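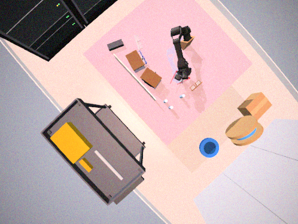 Pale peach floor paint: how do I stop it looking dingy by December?

posted by Siiri Oksanen

Hi all! I painted the floor of my craft room a pale peach last spring and I still love it, but the path from the door to my sewing table is going gray. I used two coats of porch paint from Mustonen over old concrete, no topcoat (I know, I know). Mopping helps for maybe a day. The room is 16 feet long, so I'd really like to avoid starting over. Can I just put a clear coat on what's there? And will it turn yellow?

Stetatby

You can, but get it really clean first or you'll seal the gray in forever! I scrubbed mine with dish soap and a stiff brush, rinsed 3 times, then let it dry overnight with a fan going. Get a water-based clear in satin. The oil kind is what went yellow on me, and over peach it looked like old mustard, ugh. Two thin coats, and I stayed off it in shoes for 7 days. Try a spot behind the door before you do the whole thing.

pilness_50

just put a rug down

Gotine

Agree with Stetatby on water-based. I'd also scuff it lightly with a fine sanding pad after it dries and wipe up the dust, or the clear can peel. Mine did near the door where I got lazy. Do you have a mat outside that door? Most of my gray was driveway grit, and a good scratchy mat cut it way down.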